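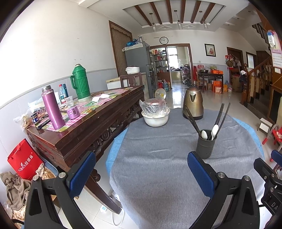
Looking after tablecloths, felts and table pads

Most table coverings wear out from bad washing and bad storage long before they wear out from use. The notes below cover cotton and linen cloths, wipe-clean cloths, and the felt or padded layers that people put over or under them. They come from keeping house with one large family table and a good deal of company.

Cotton and linen

Shake the cloth outside before it goes anywhere near the machine. Crumbs left in the folds turn to paste and dry on again in the corners. Check for stains while the cloth is still flat on the table and tie a loose knot of white cotton through the hem nearest each one, so you can find it again at the sink.

Wash coloured checks and stripes at 30 degrees for the first few washes, with nothing white in the drum. After that 40 is fine. White linen will stand 60. Fill the machine no more than two thirds, as a large cloth needs room to turn or it comes out with hard creases that no iron will shift.

Take it out as soon as the cycle ends. Fold it in half lengthways over the line with the hems hanging down and pull the edges square while it is damp. A round cloth should be pegged in four places, or it will dry with one long ear.

Iron linen damp, on the wrong side first. For a round cloth start in the middle and work outwards, turning the cloth as you go.

Stains

Tea and coffee: rinse from the back with cold water straight away, then soak for an hour in warm water with a spoonful of borax substitute. Old tea stains may need two soaks.

Grease: cover with cornflour, leave for 20 minutes, brush off, then rub in a little washing-up liquid before washing.

Candle wax: harden it with a bag of ice, lift off what you can with the back of a knife, then put brown paper on both sides and press with a warm iron. Move the paper along as it takes up the wax.

Soy sauce and gravy: cold water first, always. Hot water sets them.

Turmeric: wash as normal and dry in full sun. It fades over several days in July and hardly at all in winter.

Printing ink: newspapers and fresh printouts left on a damp cloth will mark it. Dab with surgical spirit on cotton wool, keeping a folded rag underneath, and change the cotton wool often. Do a test on the hem.

Felt and padded layers

Wool felt doesn't go in the machine. It shrinks and goes hard as a board. Brush it weekly with a clothes brush, one way only, and go over it with the vacuum on low with the brush head fitted. For a spill, blot with a dry towel, then a barely damp one. Sponge the whole area out to the nearest edge if the spot is leaving a ring.

Polyester felt can usually be hand-washed in cool water. Roll it in a towel to get the wet out and dry it flat.

Hot pans need a trivet or a folded tea towel under them even where there is felt. Two layers slow the heat down but a casserole straight from the oven will still bloom a polished top. If you do get a white bloom, Clem Mahuika's method is the one I use: a thin smear of petroleum jelly left overnight, wiped off in the morning, then a little wax polish.

To stop a top cloth creeping, cut a strip of open rubber mesh, the sort sold for drawers, and lay it between the two layers 2 inches in from the rim. I have used the Liltmont mesh and the Wamness one. The Wamness is thinner and shows less.

Wipe-clean cloths

Warm water and a drop of washing-up liquid. No scouring powder and no bleach spray. Fold lines come out if you hang the cloth over a door in a warm room for an afternoon. Don't store these folded at all if you can help it. Roll them on a cardboard tube, pattern outwards.

Working out the size

Measure the table, then add the drop twice. For everyday use an 8 inch drop is plenty. For a 48 inch round table that makes a cloth 64 inches across. If children eat at the table, go shorter.

Putting away

Air everything for a day before it goes in the cupboard. Starch draws silverfish, so put linen away unstarched and starch it when it is wanted. Refold along different lines every few months. We have a damask cloth dated 1909 on the hem and the only weak places in it are along the old folds.

Cedar blocks need sanding lightly once a year to bring the smell back.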